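Entryway and shoe stuff, all in one place. Updated 5 July 2024, will add more when I get a minute.

## Mud and grit

Let mud dry. All the way. Then a stiff brush outside, then a barely damp rag. Wiping it wet just pushes it into the seams and you'll be at it all night.

Soles: old toothbrush and dish soap. For packed gravel in the tread use a wooden skewer, not a screwdriver. I put a screwdriver through a perfectly good heel in November and I'm still annoyed.

Two mats. One outside, rough. One inside, soft. Shake the outside one more than you think. Inside one goes in the wash cold, hang dry, rubber backing cracks in the dryer.

## Smell

- Baking soda in an old sock, knot it, leave it in overnight. Knock the sock out in the trash after a few uses and refill.
- Insoles out. Every time if they're damp. Stand them up somewhere with air.
- Newspaper stuffed in wet boots, change it after an hour, then again before bed. The first lot soaks up most of it.
- No radiators, no oven (yes somebody asked). Glue lets go.
- Don't wear the same pair two days running if you can help it.

Freezer trick: tried it, did nothing for me. Dela Dramani swears by it but she also double bags and leaves them in for 3 days, and I need my freezer.

## Racks

Metal beats fabric shelves. Wipes down, doesn't sag, doesn't hold the smell. Check the feet though. Bare metal feet on tile will scratch and if there's any water they leave a rust ring. Felt pads are no good by a door, they get wet and go to mush. Use the rubber caps, hardware store, cheap. Measure the tube first, across the outside. I bought the wrong size twice.

Mine's a Gotex, over 20 dollars when I got it, screws worked loose the first winter. Tightened them, dab of clear nail polish on each one, hasn't moved since. Kyei makes one with a deeper shelf that fits boots but it wobbles on uneven grout. Folded bit of bike tube under the short leg fixed that.

Heavy shoes on the bottom. Sounds obvious. Look at your rack.
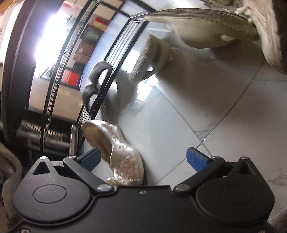

Anything not worn in a month goes in the closet. Not the rack. The rack is for this week. If you've got kids give each one a shelf, and whatever is on the floor at bedtime goes in a bin. They can dig it out themselfs in the morning.

Boot tray: any old baking sheet with a lip. Put pebbles or a cooling rack in it so the boots sit up out of the puddle. Empty it before it overflows (ask me about my baseboards).

## Tile floors

Shiny tile shows everything. Order matters:

1. Sweep or vacuum first, corners too. Grit under a mop is sandpaper.
2. Warm water, tiny squirt of dish soap. Tiny. Too much is what makes it streaky.
3. Rinse with plain water.
4. Dry with an old towel under your foot, shuffle round the room. Best step, do not skip.

Vinegar: fine on plain ceramic now and then, never on real marble or any natural stone, it etches and you can't wipe that off. If you don't know which you have, leave the vinegar alone.

Black scuffs from soles: pencil eraser. Or a tennis ball on a broom handle if there's lots, cut an X in the ball and shove it on. Melamine sponge works but go light, it can dull a gloss finish.

Grout: baking soda paste, ten minutes, toothbrush, rinse. Keep a seperate toothbrush from the sole one. Write on it with marker. Seal it after, once it's bone dry. I used the Nelterberg sealer, wipe the extra off the tile right away or it hazes.

## Salt stains on leather

Equal parts water and white vinegar, cloth not spray, dab dab dab. Let dry slow. Conditioner after or it goes stiff. Test inside the tongue first. Suede is different, dry brush only, then a suede eraser, and if that doesnt do it take it to someone who knows.

## Laces

Wash in a mesh bag or they'll tie themselves round everything else. Frayed end: twist, clear tape tight, trim at a slant. Or melt it if it's synthetic, quick pass with a lighter, don't touch it till it's cool. Cotton ones just burn.

Still to write up: squeaky soles, umbrella drips, zippers on kids' boots. Baby powder under the insole for the squeak in the meantime.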